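Filed under: Bench Notes / Teaching by Hand

Aug 31, 2021

Long one today, so get yourself a coffee before you start. I want to get it all down while it's fresh, partly for my own sake and partly for Oddur, who is out until next week and will want to know why his settings file has my initials all over it.

First, where we stand. The Wasby set of demonstrations is now at 785 episodes, of which 628 pass the automatic check. The rest fail for the usual reasons, mostly lost tracking near the back of the table, and a fair number where whoever was holding the gripper (me, more often than I'd like to admit) let go of the trigger before the recorder had closed the file. I've left the failed ones in their own folder. Please don't delete them yet, I have a feeling a good part of the tracking failures can be saved by starting the map from the middle of the episode and working outward both ways.

Now for the thing I really spent the day on, which was comparing the two ways we have of showing the arm a task. We've been going back and forth on this since April and I think we've all been arguing from taste. Oddur likes the hand-held gripper, because you walk up to the table with it and do the job and there's your demonstration. I have always had a soft spot for the hand device, with the linkages riding along on your own fingers, because it lets you do things a two-finger gripper simply can't, like rolling something over between thumb and finger or steadying a lid while you work at the edge of it. Both of us are right, I suspect, and that's what makes it such a slow argument.

So I went through the hand device properly, joint by joint, before letting it anywhere near a real task. The calibration routine from the Onu notes still works fine, but it wants you to hold a flat palm for longer than is comfortable, and if you relax even slightly the zero for the outermost joint comes out wrong and everything after it is off by the same amount. I redid it twice. What helped was resting my wrist on a folded towel and looking at the wall instead of the screen. Silly, but the third attempt came out clean and I kept it.

After that I did slow open and close motions over the table, then a few reaches with the fingers pointed down, the kind of approach we'd use for picking up something small from above. I wanted to see how much my own fingertips get in the way. Quite a lot, is the answer! When the mechanical fingers point down my hand wants to curl in underneath them, and then you have skin where the robot will have nothing at all. Any camera that sees the demonstration is going to see that too, and we'll have to decide if we mask it out or just live with it.
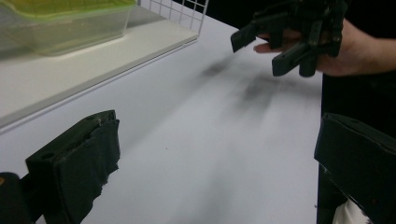
My own view, for what it's worth, is that we should try living with it first. Masking is a whole extra job, and every time we've added a clean-up stage to this pipeline it has become somebody's full-time worry by the end of the month. If the policy learns the wrong thing from my fingers we'll find out fast enough on the first rollouts, and then we can mask with a clear conscience.

Shadows are another matter. With the lights as they are, a hand held over that white tabletop gives you a smudgy gray shape, and at the arm the shadow will be a different one entirely. I remember we had the same trouble on the Jorora job and fixed it by moving the lamps, so before anyone writes any code I'd like to try the cheap fix again. If you're taller than I am and have a free half hour, come find me.

A few words on the hand-held gripper, as I don't want Oddur to think I've gone over to the other side for good. The padding on the left finger is getting wrinkled and the edges are ragged. I don't think it's hurting anything so far, but the grip surface is part of the demonstration just as much as the motion is, and the fingers on the arm have fresh padding. If something is held nicely in one and slides in the other, we'll spend days blaming the wrong part of the system. I'd vote for redoing both sets on the same afternoon with tape off the same roll, and then putting a note in the log so we know which episodes came before and which after.

Timing. I finally looked at the lag between the joint readings from the hand device and the video, which I've been putting off because I knew it would be tedious, and it was. The two clocks drift apart slowly over a session. It's small enough that you'd never spot it in one episode, but by the end of a long run the fingers in the data close a touch before the fingers in the video do. For big reaches it hardly matters. For a pinch it matters very much, because the whole business of pinching happens in a few samples and if those are shifted you've taught the robot to squeeze air. I've written a sync step that taps the table at the start and again at the end and stretches the readings to fit. It's in my branch, it's ugly, and I'd be grateful if someone other than me read it before it goes in.

The longest recording I made was 3340 samples on the joint side, and nothing dropped, so the new cable has earned its place. The old one is in the drawer with a knot tied in it so it can't be mistaken for a good one.

I also tried driving the arm live from the hand device for a little while, with the speed limit turned well down. It follows nicely when you move from the shoulder and badly when you move from the wrist. I think the wrist filter is too heavy – it was set back when the readings were much noisier, and with the better cable we can probably ease off. I found myself making big, slow, theatrical gestures like somebody directing traffic, and that's a bad sign in the data, because the robot will learn to move like that too. People fall into it without noticing. When we bring in the folks from Wernolell to record, I'd suggest giving each of them a good while to play before we keep anything, and telling them to move the way they would at their own kitchen counter.

Which brings me to tasks. My proposal is that we stop trying to choose one tool for everything. Plain pick and place stays on the hand-held gripper, where it's quick and where we already have most of our data. Lids, bag openings and anything that has to be turned over in the fingers goes to the hand device, and we accept that those sessions will be slower. I'd start with lids, because we've got plenty of boxes to practice on and they're forgiving.

Left to do, in no special order: the filter, the lamps, the padding, and somebody brave for the sync code. Oddur, your settings are saved next to mine with the old name on the end, so nothing is lost. The calibration I kept is the third one. The towel is on the hook by the door and I would like it to stay there.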